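Hand gripper, left and right pads compared on socks
September, notebook entry by Tsion Mamo
2 comments · 0 shares

Bench 2, wooden table, green ankle sock, jaws open before the first try.
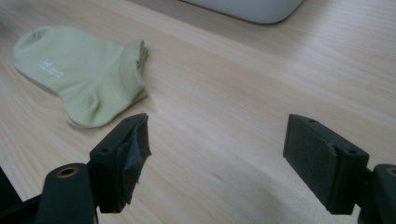
Where we stand with the pads

The left finger is now in bad condition. The black covering on the inner side is torn and wrinkled, and pieces of it hang at the top. The right pad is still smooth, only the block has a small notch in the top edge where a brownish colour comes through. Both fingers got their pads at the same time, so I do not understand yet why only one side suffers. Fotini thinks we always push from the left when we close. It is possible, she is right-handed and I am also.

Tries with the sock

I made 20 grasps with the pads as they are, every time from a flat sock. 11 were good on first closing. The others mostly slipped at the heel, where the fabric is thick on one side only. At the cuff it goes better – the folded band gives an edge to hold.

I then repeated with the spare Stilon fingers, which have a harder pad. They pinch the cuff well but they slide over the single layer near the toe. I stopped after a few because the screws were getting loose, and I did not trust the numbers.

Turning the tool nearly 90 degrees, so that the jaws close across the sock and not along it, helped with both sets. Please write the angle in your own notes too, otherwise we cannot compare.

To do

– Remove the old covering from the left finger, clean off the glue, put new pad from the Tsakiris roll.
– Check the play at the brass bushings, left arm first.
– Ask Lurnside if they still sell the softer sheet.
– Fotini: same tries with the Lado gripper, same sock please, do not wash it in between.

Left finger stays on the tool until Fotini has measured the pad thickness.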